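Household Skills, Evening Course
Handout 5: Emptying the Basket
Tutor: Marjorie Furnival

Most laundry gets as far as the sofa and retires there. Tonight we look at the last stretch, from basket to drawer. 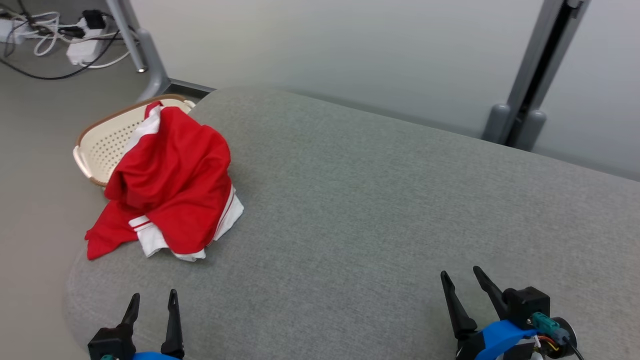 1. The heap
A red and white garment in a bunch tells you very little. Find the hem first, then the neck. If you find a sleeve, keep hold of it, but don't assume you know where the other one is.

2. Flattening
Lay it face down on something firm. Grey upholstery will do, though a padded edge makes for a rounded fold. Smooth from the middle outwards with your palm. Striped trims are useful here: if the stripes don't line up, neither does anything else.

3. Folding
Sides in, sleeves back, bottom up to the collar. Donnie Cowie's method from last term (roll it and hope) is no longer assessed.

4. The basket
Stand it upright and take it away. A basket left out gets filled.

For next time: fold 11 items at home and bring the worst one. Read page 34 of the course booklet, including the bit on fitted sheets, for which I accept no blame.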